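Zester Boxes: Your Questions

I get a lot of the same emails about my little wooden boxes, so I put the answers on one page. Last touched up on 24th May.

What is a Zester, anyway?
It's a small two-part wooden box for desks, shelves and hallway clutter. One part is an open tray with raised sides and the other sits right up against it. Keys, stamps, tape, whatever you keep losing!

Who makes them?
Me, mostly. Barnabás Szénási cuts the parts at Huslow and I do the sanding and painting at home.

Do I have to oil it?
Nope. I wipe mine with a barely damp cloth and then a dry one. If a rim gets scuffed, rub it with 500 grit paper (go easy) and dab on a bit of paint.

Can I get a colored edge?
Sure — tell me when you order. Red is the one I get asked for most, and I had to buy more of it in February.

What does it look like up close?
Birch plywood on the left, with a red rim along the far end. 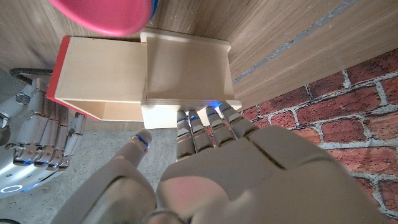
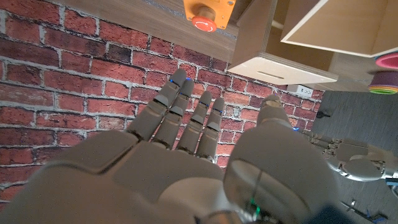

How long does shipping take?
Up to 14 days. I pack everything myself, so if I'm behind, that's why — just write and I'll check.

Can I return one?
Yes, as long as you haven't painted it. Karthikeyan Rajan handles returns and he'll send you a label.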